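Testing an outlet circuit before adding load

1. Find the breaker for the room and write its rating on the panel label.
2. Unplug everything on the circuit, including power strips and lamps with outlets in the base.
3. Add up the wattage of what you plan to run. Divide by the line voltage to get amps.
4. Plug the items back in one at a time. Wait 2 minutes between items.
5. If the breaker trips, move the last item to another circuit.

Outlets in a white housing:
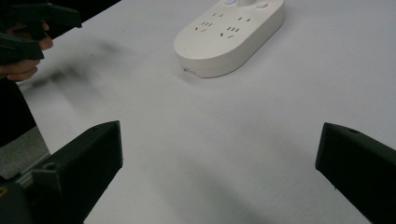
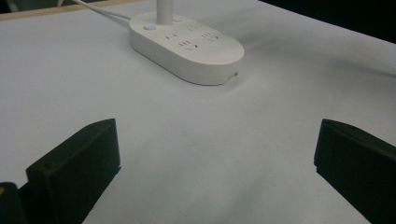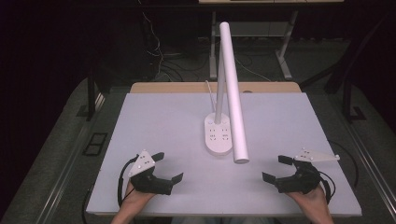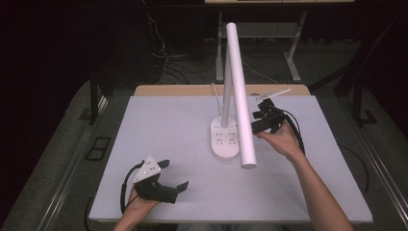 Martens asks whether step 4 also applies to a circuit that feeds a 100-watt heater mat and no other load.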